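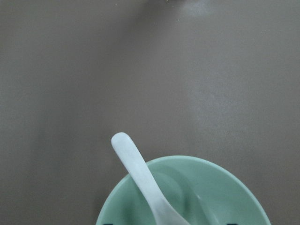 Awuor Urio reckons the soup spoons should stay in their bowls between goes, and that putting them in the drawer is how we end up with odd ones. Fair enough. I've changed the table list to say so.

Wednesday, pm. Sorting out the kitchen things for the two tables. Bowls and spoons first, then cloths, then the cutting things.

Cloths: keep them folded and up at the far side, clear of the middle. Lilian wants them shaken out over the bin first. I wiped down again after lunch and will do it again before we close. 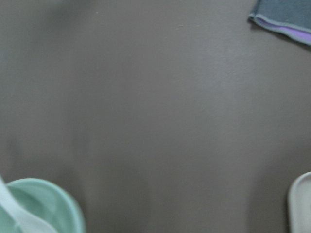 The Terkell cloths go at 60 with no softener. The older lot can be used for floors. Order ref for new ones is 437, Mwanaisha has the paperwork.

Middle of the table is to be left clear when we swap one set for the next. It saves lifting everything twice. Write the set number in the book when you swap, we are missing a line between 379 and the next one. 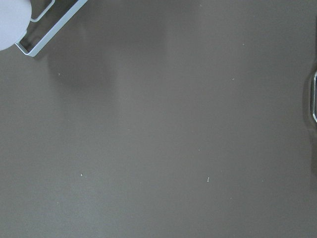 Page last changed: Wednesday 16.40, I. Radulović

Play food. The lemon slices and the yellow knife stay with the bamboo board and go back in the same box, no. 904. Board flat on the brown paper. Change the paper if it tears or gets marked, the roll is under the sink.
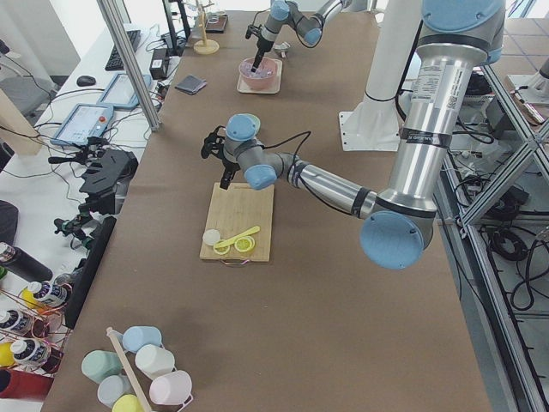 Mug tree stays at the back. Glass things come off it before anybody moves it, please.

Still to do: second tray for the pink bowl, labels for the drawer, ask Bitel about the paper delivery.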